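Larex fabric shaver - three weeks in
Posted 3/15/18

I swore I'd never buy another bobble remover. The last one chewed a hole in my favourite cardigan and then died in the middle of a sleeve, so my hopes for the Larex were not high. But the little hardware place in Plovcombe had it on offer, I had a bag of sad jumpers in the boot, and well, you can guess the rest.

First impressions: it's heavier than it looks, and the on switch is stiff enough that I had to use both thumbs. Once it's going, though, it really goes! I started on an old Safavi scarf I didn't much care about and it came up lovely, all the fuzz gone from the ends and no snags. The jumpers took longer. Thick ribbing is a bit of a pain, you have to pull it flat with your other hand and go slowly, and even then it misses the dips.

Upholstery is where I've used it most. There's a setting with the guard up high for coarser weaves, and I'd stick with that one. Drop it to the lowest and it drags. 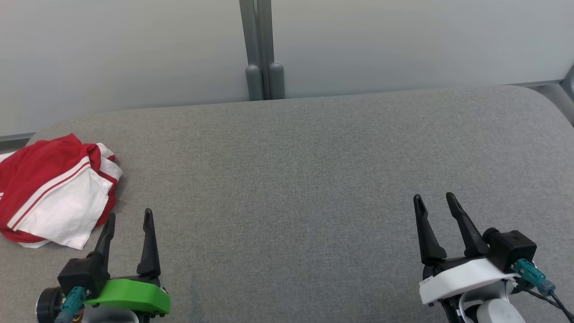
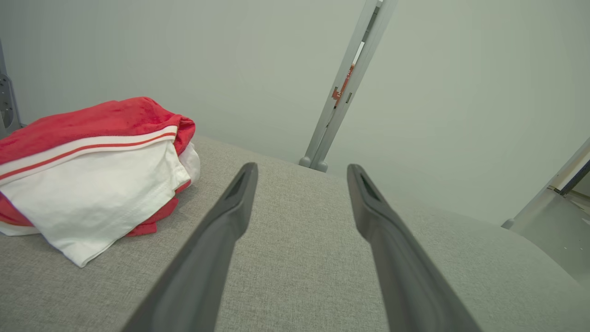
Grey upholstery with a fine texture.

The lint pot is too small. I was emptying it every couple of minutes (over the carpet the first time, silly me) and the lid is fiddly. It also runs on a charge that the box says lasts 50 minutes. I'd say you get that on scarves and a fair bit less on anything chunky - mine gave up halfway down a blanket. Charging is slow too, so do it overnight.

Noise-wise it's like an electric toothbrush with a cold. The cat left the room.

I looked at the Flallel one as well, and it has a much bigger pot, but it only works plugged in and the lead is short. If you've got sockets everywhere that might suit you better.

Spare blades are sold in pairs and I've ordered some to come in April. Would I buy it again? Yes, at the offer price. Four stars, and it'd be five with a decent pot.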